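Ticket 1161: Incident map shows attacks twice after June import
Opened by: Giang Đào, research desk, Clastusthorpe
Product: Witwood incident database
Status: Solved, waiting for confirmation

Problem

Our desk keeps a list of armed attacks and drone strikes by region. After the June import, the map of the border provinces shows 200 more incidents than the source file. One of our analysts almost wrote in a briefing that the violence is rising again. I stopped the briefing and opened this ticket.

Steps tried

1. I cleared the map cache and loaded the page again. The number did not change.
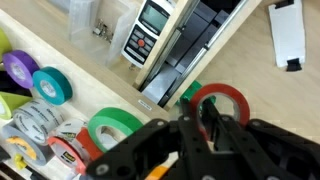
2. I exported 600 rows and compared them with the source file by hand. The doubled rows have the same place and the same armed group, but the time is different by 8 hours.

3. I turned off the Dornent news feed and ran the import again on the test copy. The doubled rows did not come back, so the feed has a part in it.

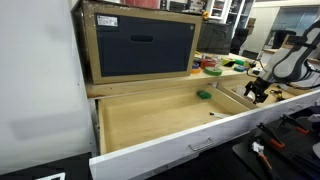 Open drawer under the shelf

Reply from support, 14:20

Thank you for the clear report. The Dornent feed sends local time, and your source file is in UTC. The matching rule reads them as two separate attacks. Please set "Time zone of feed" to UTC before the next import, and select "Convert on arrival."

Reply from Giang Đào, 16:05

I changed both settings on the test copy and the total is now correct. I have not yet touched the live database, and I would like to ask one thing before I do it.
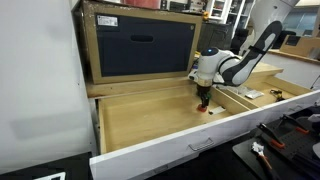 Some of our older rows were corrected by hand by the Đỗ team, mostly the names of commanders and the claims of responsibility. If I delete the doubled rows with the merge tool, which version does it keep? We must not lose these corrections, as two of our published reports refer to them.

Reply from support, 16:40

The merge tool keeps the row with the latest manual edit. Please make a backup first and run the merge on one province.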